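3.2 Picking the patterns

I'll admit that I came to this part of the study with a soft spot for marble. My gran had it in her kitchen in Manness, and I still think it hides crumbs better than anything else (I've no data on that, sadly!). So when we sat down to choose surface patterns for the survey, I pushed hard for dark ones with pale veins, and I got my way on two out of the eight.

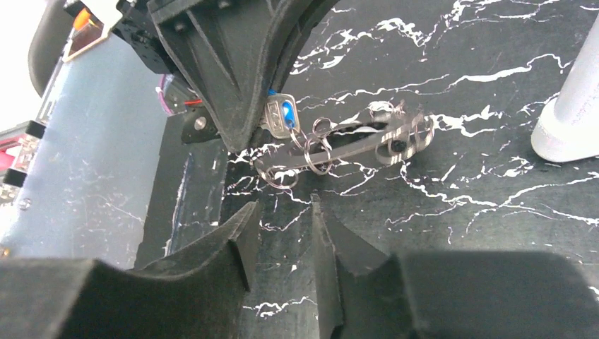 Figure 4. A black marble-patterned tabletop with branching white veins.

We sent the questionnaire to households in Osarell and Forkonberg in August and had 2,557 back, far more than I'd dared hope for. People were asked which pattern they'd be happy to live with, and then, a few pages later, which one they thought would look clean for longest. I kept those two questions well apart on purpose, as in our small trial at Fogh folk simply copied their first answer down again.

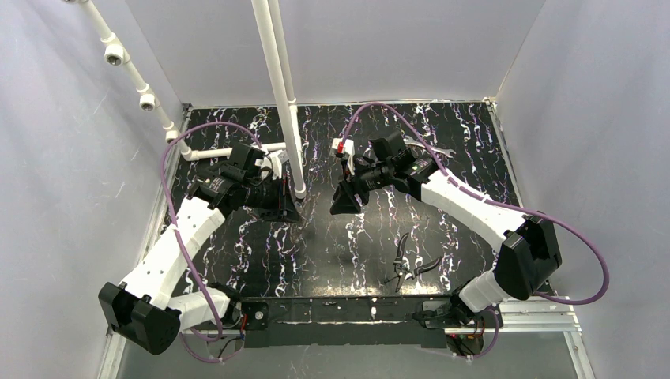
The veined dark patterns did nicely on the first question and rather badly on the second, mostly with people who cook every day. Quite a few wrote in the margin about fingerprints and glare from the window, which we hadn't asked about at all, and I've gone through those notes separately in section 4.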